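Home | Notebook | Case tracking | Methods | Contact

We use cookies to remember your settings. Accept | Decline

Notebook entry, 4 September 2024

Petition count, Morin pastors case. Second pass on the numbers the Dastonum campaign put out on Monday night.

Their release says 1,206 signatures from "clergy and religious leaders" asking the Tostau regional court to drop the unregistered-worship charge. I pulled the public list into a sheet before lunch. After removing exact duplicates I have 922 names left. So 284 rows were repeats, same name, same town, often the same typo. I don't think anyone padded it on purpose. The form has no confirmation page and people hit Submit again when nothing seems to happen. But the release went out with the big number and two outlets have already copied it.

Second problem, and it bothers me more. "Clergy and religious leaders" is whatever the signer typed in the title box. I see pastors, priests and a few imams, and I also see "retired," "mom of four" and plenty of blanks. We can say 922 signers. We can't say 922 clergy, and I'm not going to guess at a share until someone goes through the titles by hand.

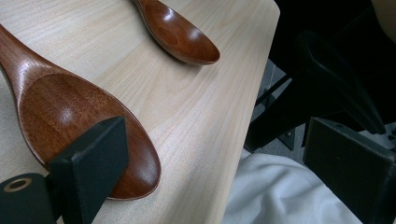
Charge sheet next. Océane Turcotte sent her translation this morning and it does not say what the campaign says it says. The campaign line is "charged for praying at home." The sheet cites the Drastov ordinance on assembly, the part on holding regular meetings without notice, and prayer comes up only in the witness statement. In practice that may come to the same thing, and I suspect it does, but a prosecutor will read our page and quote the gap back at us. The two versions have to be kept apart in the sheet. I think of them like those two wooden spoons on the table, one a good deal bigger than the other but same shape, same reddish-brown shine, and if you're in a hurry you grab either. "Charged under an assembly rule" and "charged for worship" need separate columns. Done, see tab 3.

Witness statement: unsigned in the copy we have. Océane thinks the signed page was left out of the scan. Maybe. I've marked it "unsigned copy, original not seen" and would like it to stay that way until one of us has seen it.

The official reply is no better. The Tostau governor's office says religion "played no role," then spends a full paragraph on what was preached. If it played no role I don't see why the sermon is in there. Quoted in full in the sheet, no comment added.

Also the fine. Reported as 1,000 in three places, with no currency in any of them. Left blank.

To do
- ask Dastonum to correct the count (polite, give them the sheet)
- get the ordinance in the original, not the news summary
- hearing is down for October, no day given, don't print one
- somebody other than me to check the duplicate removal. I matched on name plus town, so two real people with the same name in one town would have been merged

Comments (3)

R.T.: Your last point matters. Morin is small and half of it shares a handful of surnames. I'd put back any pair where the titles differ.

Author: Fair. Will rerun with title included and post the new figure under this one.

pdw: Dastonum answered me. They say they'll "look into it." No change on their page as of this afternoon.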